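Shelf-to-bin transfer (Nondcombe method)

From Grika, the robotics reference

Shelf-to-bin transfer is a manipulation task used in research on robot learning, in which a two-armed robot moves light objects between a shelf and an open bin. The Nondcombe method is a way of training a robot for this task from human-guided demonstrations. It was developed at the Urrutia laboratory in Jilladham and is named after the software used to record the sessions.

Background

Earlier work at Urrutia used two-finger grippers and a single overhead camera. Results dropped when the robot's own arm blocked the view of the object. The Nondcombe method adds a camera near each hand, so that contact can be followed from close range.

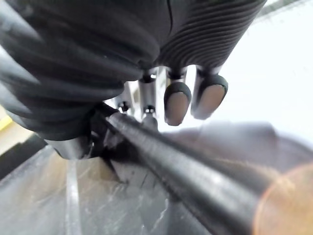
Wrist views are recorded together with head views and the joint positions of both arms. All streams share one clock. A demonstration is thrown out if any stream drops out for more than two frames.

Task setup

The usual layout is a yellow shelving unit with a plastic bin on the floor beside it. The objects are black molded pieces with rounded outlines. They have few surface features, and this makes their direction hard to judge from a distance. Smaller items may be left on a lower shelf as clutter.
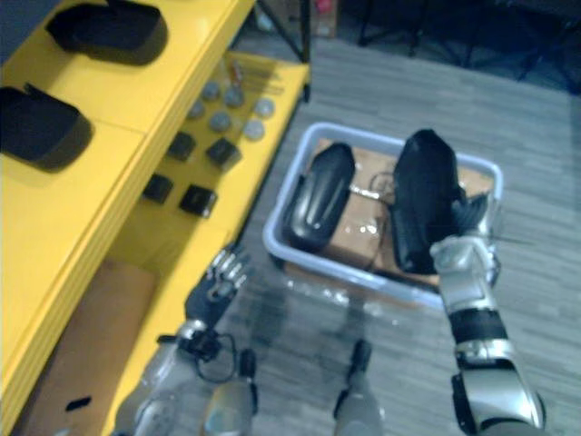 Reading time: 2 min

Each demonstration is cut into 7 phases, from first approach to final release. The phases are labeled by hand. The trained policy predicts short runs of motion and is given the phase label as an extra input - without it, the robot tended to let go too early.

Starting layouts

The number and spacing of the objects are changed between sessions. The bin may be moved or raised, and the direction of transfer can be reversed. 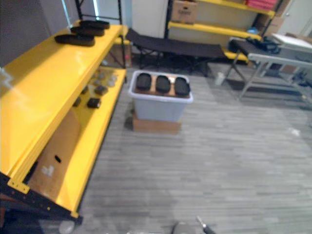 A policy trained on one fixed layout did poorly when the bin was shifted by the width of a hand. Training on mixed layouts removed most of this effect, at the cost of slower motion.

Results

In the published trials, some 50 demonstrations per layout were enough for stable grasping. Adding more gave little gain. Most failures came at the bin, where pieces lie close together and the fingers have little room.
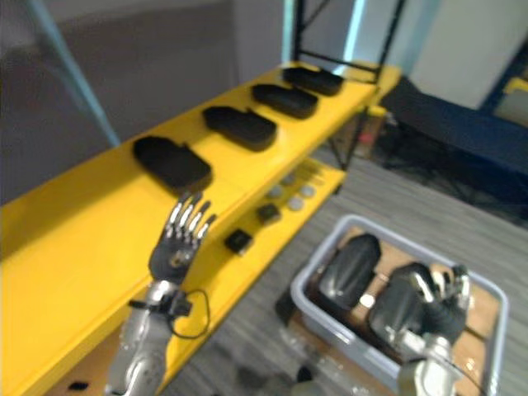
Using both hands at once remains an open problem. The method treats the arms as 2 linked chains, and the idle arm is told only to stay clear of the shelf edge.

See also

Imitation learning
Bimanual manipulation
Wrist-mounted camera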